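**Teaching by Hand, Session 4: Utensils on a Table**
Handout by Karim Nassar

Last time we spent the whole session on driving a robot arm from a distance, and I know some of you went home with sore wrists and not much affection for the joystick. Today is gentler. We leave the arm out of it, pick up the grippers ourselves and do the task the way we'd like a robot to do it later on – the hand leads, and the recording follows along.

Please read chapter 11 of the Vullitano notes before you come to the bench. It's short, and the part on finger spacing will save you a good deal of grumbling.

A few words on how to move. Most beginners go too fast. You've been picking up spoons all your life, so your arm wants to get it over with, and what comes out is a blur with a grasp hidden somewhere inside it. Slow down a little before the fingers close, let them settle, and then lift. If you miss, carry on and try again in the same take (a missed grasp followed by a good one is worth keeping, so don't throw it away in embarrassment!).

Thin things are the hard ones. A chopstick lying flat gives the pads very little to hold, and it likes to roll. Come at it across its length, never along it. With two grippers, agree with yourself beforehand which hand is doing the work and which one is waiting nearby, or they'll end up bumping into each other over the same spoon.

Views from the grippers during the table task:
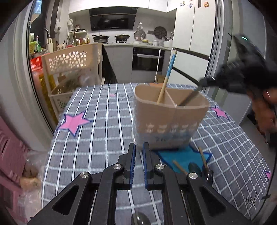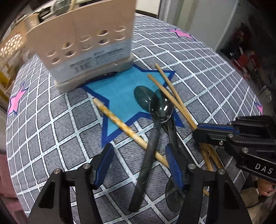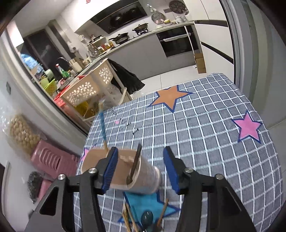
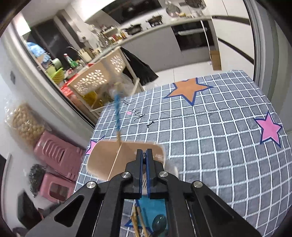 Now, the written part. Choose one object and write half a page on how you would pick it up, where you'd put it down and what could go wrong between the two. Sarla Tiwari will be reading these with me, and she likes plain sentences and a sketch.

The Clindoswood set has 1,415 takes in it, and for February I'd like each pair to go through 218 of them and mark where each grasp begins and ends. Pairs are up to you. Bring your own pencil, and something warm to wear – the bench room is chilly in the mornings.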